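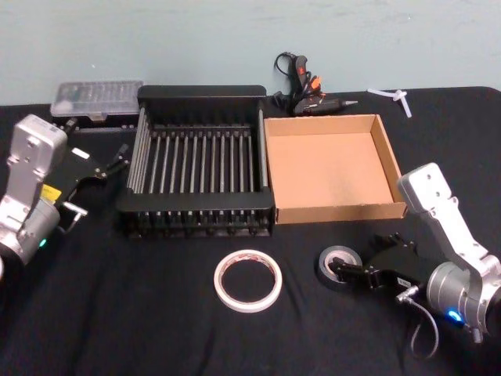

Two arms, one table: a month with the Doline bench kit

Small workshops get promised a lot by robot firms. Mostly what they get is a brochure. Doline is a kit from Ciobanu, a small outfit in Landodport, and what you get there is a crate. Two silver arms, a black parallel gripper on each, cables, a pad of paper instructions, a login. Price on application, so I applied. Not cheap. Not silly either, for a pair.

The pitch is tidying. Clearing a bench, sorting odds and ends into a tray, fetching the thing you need next. No cage, no special table. We put ours over a black cloth by the wall and gave it the sort of clutter any bench has - rolls of tape, a glue gun, a case of small bits, a dish rack for awkwardness, a shallow cardboard tray to put things in.

First morning was all setup. Lift the arms out (get a second person, the manual says so in bold and it's right). Clamp, plug in, wait. There's a small light low down on each arm, and ours glowed blue on the right and a greener shade on the left. I spent far too long looking for that in the manual. Page 11, under "maintenance", for some reason.

Teaching it is the fun bit. You guide the arms through a job by hand, the Clevska software watches, you do it again a bit differently, and after enough goes it has a try by itself. Clevska comes with the kit for the first year. After that it's a subscription, and I'd want that price in writing before signing anything.

We started with tape. Tape into the tray, simple as that. Sounds like nothing. But a roll lying flat is a nasty shape for two straight fingers. Too wide to grab across the outside, so you go in at the hole, and then you need to be square over it or you just shove it along the table. On a soft cloth it drags the cloth with it too.
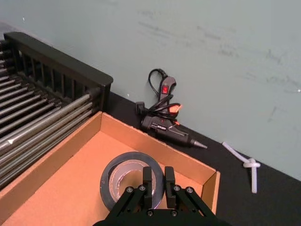

Where it does well

Lining up. Once it had the hang of the tape the right arm would come down over a roll and settle nicely, no wobble, none of that hunting back and forth that cheaper arms do. Out of 37 goes with the dark roll it made a clean job of most. The misses were nearly all in the first batch, before I'd shown it enough different starting spots. My fault more than the machine's.

The view from the wrist helps a lot. You get a little camera picture of the fingers and whatever is between them, and the low walls of the tray turn out to be less of a problem than I feared. It clears them without fuss. Deep boxes, different story. Tried one, gave up, went for a coffee.

Noise is fine. You can talk over it. The radio wins.

Floarea Coman looks after customers at Ciobanu and rang back within the hour each time I got stuck, which was more often than I'd like in print. I asked her why the grippers are so plain. "Plain is what you can mend," she said. "Two fingers, ordinary screws. If you bend one you change it at your desk and you're working again by lunch." I did bend one. It was nearer teatime, but yes.

Where it doesn't

White tape. Same job, different roll, and the thing got shy. It would reach in low in front of the rack, fingers open, right above the roll, and think about it.

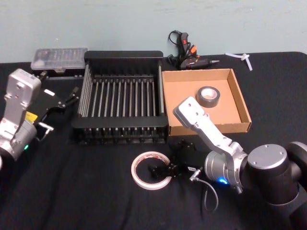
Coman reckons it wanted more demonstrations with that roll in different places, and fair enough, a second afternoon of teaching did sort most of it out. But that's an afternoon. If your bench sees new things every week then you are going to be teaching every week, and the brochure goes rather quiet on the subject.

Cable next. A thin grey one comes off the right gripper and hangs in a loop over the cloth. Never snagged on anything while I was watching, but I was always watching, and with a glue gun and its own flex along the back I'd have liked a couple of clips in the crate. For the money, clips please.

Space as well. The arms want elbow room. With the rack in the middle and the tray beside it the right arm has to fold itself up over the cardboard to get at anything near the front, and you start planning the whole bench around where it's elbow will go.

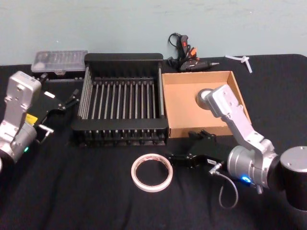 Moving the tray a hand's width made more difference than any setting in Clevska. Worth an hour of shuffling things about before you teach it a single move, because if you shift the furniture later some of the lessons need doing over. I learned that the slow way.

Left arm got less to do in all this, I should say. Two-handed jobs are in there, passing from one gripper to the other, holding while the other pulls. The passing worked. Holding was hit and miss, and an update due in June is meant to help. Will belive it when I see it.

So who's it for

A college workshop, definitely. A repair place with the same few jobs over and over, probably. A one-person business hoping for an extra pair of hands by the weekend, no, not yet. The teaching takes real time and somebody has to do it.

Ours goes back in the crate next week. I've asked if we can keep it till the update comes out, and Coman is checking.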